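4.2 Paper folding with the two controllers

The bottle and cable tasks in Section 4.1 mostly test reach and grip force. Paper folding tests something else. A sheet of paper gives almost no resistance until it is pinched, and then a small error at the fingertip moves the whole sheet. We used it to compare the two controllers on the same pair of arms, with the same parallel grippers and the same operator station.

The first controller, Toltier, is a position controller with a fixed stiffness set before each run. The second, Matei, lowers the stiffness along the approach direction once contact is detected and raises it again when the fingers close. Both received the same joint targets from the Ilside teleoperation software. Gains were tuned in April by the second author and were not changed after that. The camera on the head of the robot was the only view given to the operator.

Each run used one fresh sheet of colored paper, green or orange. The operator was asked to make a simple airplane with both arms on the table, without touching the sheet by hand once the run had started. A run ended when the airplane was released flat on the table, when the sheet tore, or when the operator gave up. Sorin Coman and Gheorghița Manole took turns operating, and the order of controllers was shuffled within each block. We recorded 200 runs in total, split evenly between the two controllers. The last block was finished on 6/10/26.

Most of the difficulty was in the creases. To press a crease, one gripper has to hold the sheet still while the other pushes down along the fold. Under Toltier the pushing arm tended to drag the paper sideways, and the holding arm then had to regrip -- often more than once per fold. Under Matei the drag was smaller, but the fingers sometimes stayed too soft to leave a sharp line, so the operator went over the same crease again.
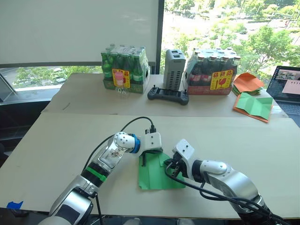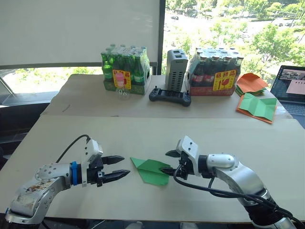
Figure 7. Both arms at work on green paper, seen from the head camera. First: a partly folded sheet. Second: a folded airplane between the grippers.

We counted a regrip whenever a gripper opened fully and closed again on the same part of the sheet. In 14 runs the two operators disagreed on the count when reviewing the video, and those runs were scored again by the Flerkau group, who had not seen the first scores. Runs with a torn sheet were kept in the failure count but left out of the regrip average.

A time limit of 40 minutes was set for each block so that operator fatigue would not favor either controller. We did not adjust for paper color. The finger pads were replaced once, between blocks, and we repeated the gripper zeroing on both arms before going on. Results by fold type are given in Section 4.3.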